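Wodetti Countertop Compost Bin, small size
Reviewed by Evander Gourlay
Sunday, August 18, 2019

My wife has wanted a compost bin on the counter for years. I have wanted one in the garage, ideally someone else's garage. We settled on the Wodetti, which costs $47 and promises on the box to "change how you feel about peelings." I had no strong feelings about peelings before this, so there was room to grow.

It's a steel bucket with a hinged lid, a plastic liner and a charcoal filter the size of a drink coaster. Assembly means putting the liner in the bucket. The instructions for this run to 14 pages, nine of them in languages I don't read and the rest in one I thought I did. "Present the lid to the body until agreement" took two of us.

The lid is the best thing about it. It opens with one finger and stays open, so you can scrape a plate with the other hand. Our old bin, a Vrabec, had a lid that stayed open only when you were walking away from it. The Wodetti also closes softly, with a little sigh, much like my wife when I start reading instructions aloud.

The smell is better than expected. Five days of coffee grounds and onion skins in August and I noticed nothing until I put my face in, a thing I did only for the purposes of this review. Day six is another matter. Empty it on day five.

Now the complaints. The liner has a handle on one side only, so when it's full it swings and drips down your leg all the way to the yard. The steel shows every fingerprint. And replacement filters are sold by Wonditau and nobody else, in packs of three, shipped from Nanamholm at a speed that suggests rowing. I ordered mine in good time and have been told September.

Size is worth thinking about. For two people who cook most nights, the small one is right. If you have kids, or you make a lot of soup, get the large and clear some counter for it. Rice and bread can go in if your heap is hot enough; ours is lukewarm and already popular with something that digs, so I keep those out.

Would I buy it again? Yes, though I'd wait for a sale. Four stars, one withheld for my trousers. 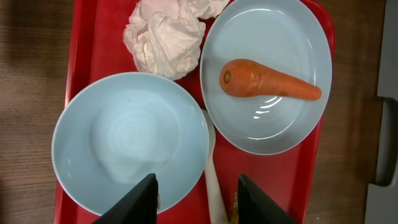
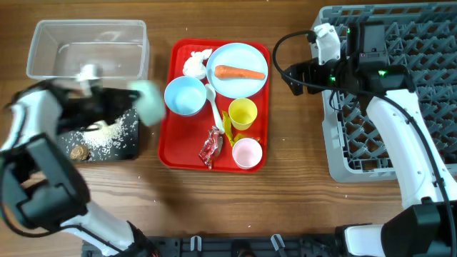

Kitchen odds and ends: a carrot on one of the blue dishes in the first photo, spilled rice on the black board in the second.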